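Galería: manipulación bimanual de objetos blandos

Proyecto Flasden — Grupo de Borkowska

En esta página reunimos material del trabajo que hacemos desde febrero sobre una tarea que parece muy sencilla y que nos ha costado bastante: poner una funda a una almohada con dos brazos robóticos. Las personas lo hacemos sin pensar. Para un sistema que aprende por imitación, en cambio, es una tarea larga, con muchos contactos, y con un objeto que cambia de forma cada vez que se toca.

El método lo llamamos Asa. La idea principal es separar dos decisiones que en los sistemas anteriores iban juntas: dónde sujetar la tela y cuánto cerrar los dedos. La primera decisión la toma una política entrenada con demostraciones humanas. La segunda la toma un controlador pequeño, que mira solamente la corriente de los motores de cada pinza y corrige el cierre varias veces durante el agarre. Waldemar Zieliński escribió la primera versión de este controlador, y en la práctica hemos cambiado muy poco de ella.

Las demostraciones se grabaron por teleoperación. En total usamos 121 episodios, todos con almohadas y fundas de uso doméstico, compradas en tiendas normales. No hemos querido trabajar sobre una mesa vacía con fondo negro, como es costumbre en muchos artículos. Los muebles cercanos, los colores distintos y las cosas en el suelo forman parte del problema, y una política que solamente funciona en un espacio limpio nos interesa poco.

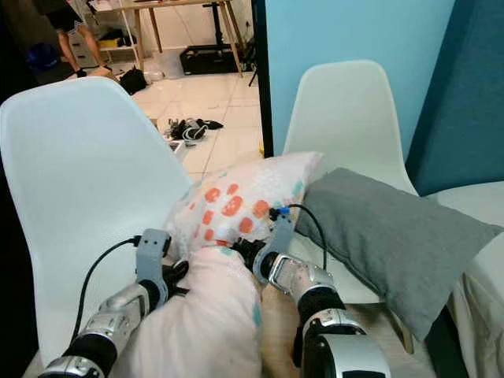 Agarre con las dos pinzas a los lados de la almohada rosa. La funda blanca de puntos está en la parte superior; a la derecha, un cojín gris apoyado en el respaldo de una silla.

El agarre a dos lados es la fase que más atención nos ha pedido. Si los dedos aprietan poco, la almohada se escapa hacia abajo por su propio peso. Si aprietan mucho, la tela hace pliegues gruesos y después la funda no avanza sobre ellos. Con la política única que usábamos antes, el sistema completaba la tarea en 4 de 17 intentos, y casi todos los fallos venían de este momento. Al añadir el controlador de cierre, los fallos por caída bajaron a 2 en la misma serie de pruebas. Quedan otros fallos, sobre todo cuando la abertura de la funda se dobla hacia dentro y las cámaras ya no la distinguen bien.

También probamos a entrenar con más demostraciones y sin el controlador. El resultado mejoró un poco, pero de manera irregular: con telas lisas iba bien y con telas gruesas no notamos diferencia. Remigiusz Domański piensa que el modelo aprende la forma media del pliegue y no la fuerza que lo produce. Yo estoy bastante de acuerdo, aunque todavía nos falta un experimento que lo muestre con claridad.

Lo siguiente será repetir las pruebas en el laboratorio de Sirkercombe, con otros brazos y otros dedos, para saber qué parte del resultado depende de nuestro equipo. Los dedos que usamos ahora son rígidos y tienen poca superficie de contacto — una elección antigua, de cuando trabajábamos con cajas. Es posible que unos dedos más anchos resuelvan una parte del problema sin ningún aprendizaje.

Los datos de las demostraciones y el código del controlador se publicarán junto con el artículo. Quien necesite antes los archivos de calibración puede pedirlos a Waldemar Zieliński, indicando el modelo de pinza que utiliza.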